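Handheld grippers vs teleop for soft food, our numbers after a winter of it

posted by kettlebell_sam

Long post, sorry. A few of you asked in the January thread how the food sorting stuff was going and I kept saying "soon," so here we are.

Quick recap for anyone new. We've been training a two-arm policy to sort mixed dried fruit and other small food out of a tray, and all the training data comes from people holding a gripper in each hand and just doing the job. No arm in the room at all. We call the policy Jivunine internally (don't ask, it was on a whiteboard and it stuck). The arms that run it at the end are back in the lab.

The thing I wanted to test was whether collecting in real homes beats collecting the same number of demos on our one lab bench. Everybody says yes, more places is better, but for squishy items I wasn't sold. My worry was that people in their homes grab faster and sloppier, and you end up teaching the policy to crush things.

So we collected 1,734 demos in total. I trained one policy on 800 from the bench and one on 800 from homes, same network, same training schedule, and kept the leftovers for poking at later. Then we ran both on the lab arms in a room neither one had seen.
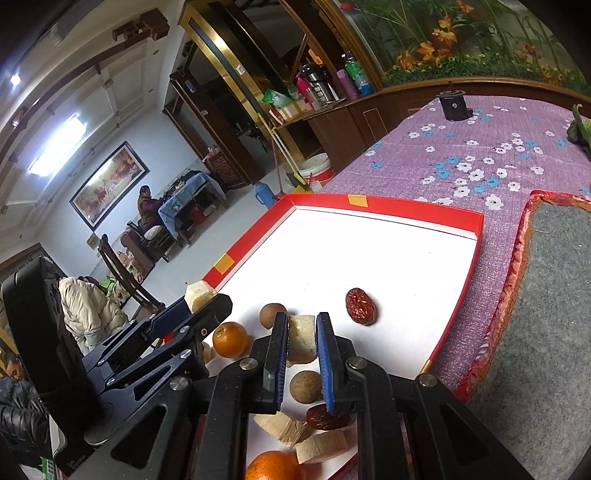
vidar_refugee: Okay but how did you match the two sets? If the bench demos were done by your trained people and the home demos by whoever was around, you're comparing operators as much as places. We got burned by exactly this on Vidar. Took us months to figure out that most of our "diversity gain" was one guy who happened to be really smooth with his left hand.

kettlebell_sam: Fair, and I should have put that up top. Same four operators for both sets. We go to the homes, the families just put up with us. What I did not match is time of day, so the home set has way more lighting variation.

And the result, because I got sidetracked: 276 test picks for each policy. The bench policy got 163 of them. The home policy got 214, hang on, let me check that second one before somebody quotes me. I'm on my phone and the sheet won't load.

tuna_melt: lol classic

kettlebell_sam: Okay, laptop. I was reading the wrong column, 214 was an older checkpoint on a different tray. I'm going to leave the home number out until I've rescored the videos properly. It's clearly higher than 163, that much I'll stand behind. A pick counts if the item ends up in the right bin and comes out with no visible damage.

Songül Coşkun: Who decides "no visible damage"? On jujubes I would have a hard time. They look crumpled when they're perfect.

kettlebell_sam: Yeah, jujubes are a pain for that. Right now it's two of us scoring from before and after shots, and if we disagree it's a fail. Oranges are easy. The soft white spongy stuff is the worst, you pinch it and it springs back, so was it damaged or wasn't it? I'd love a better measure.

Songül Coşkun: Weigh down on force then. Put a cheap sensor behind one finger pad on the test arm only, set a limit for each item, and call anything over the limit a fail. You don't need it on the handheld side. I did this with dumplings and our human scoring turned out to be far too kind.

vidar_refugee: I like that less than you do. A force limit punishes a policy that squeezes hard and still does no harm. For food going in a bin I care about the food.

Songül Coşkun: And how would you know it did no harm, if two people squinting at photos is the test?

vidar_refugee: Cut some open? I'm serious, do a small batch by hand and see if the force number even tracks with bruising. If it does, great, you win.

kettlebell_sam: I can do that with the oranges at least. I'm not slicing up every jujube in the county.

Yavuz Avcı: Different question. Did you look at grip width in the two sets before training? We had home demos on Cindomum where people opened the fingers much wider than they did on the bench, just because they were less sure of the surroundings. The policy copied the wide opening and kept knocking the neighbors over in a crowded tray. Our success rate looked fine and the tray looked like a crime scene.

kettlebell_sam: Ooh, no, I haven't. I only logged the final closing width. We don't penalize bumping the other items at all right now, so if it's doing that I wouldn't see it in the score. Adding it to the list, thank you!

tuna_melt: dumb question, why two hands if you're picking one thing at a time

kettlebell_sam: Not dumb! Partly handoffs, when the right bin is on the far side. Partly because people naturally have one hand picking while the other is already moving, and it's a lot quicker. I did try a one-hand version early on and it was painfully slow. Whether the policy gets the same speedup is another story. Ours still likes to wait for the other arm to finish.

vidar_refugee: Ours did that too. Shorter action chunks helped a bit. Made it twitchier though.

Yavuz Avcı: Longer chunks fixed it for us, so good luck with that one.

kettlebell_sam: Great, so I'll try both and be mad at one of you. I'm pulling the opening widths tonight and I'll start a new thread with the rescored home number when it's done.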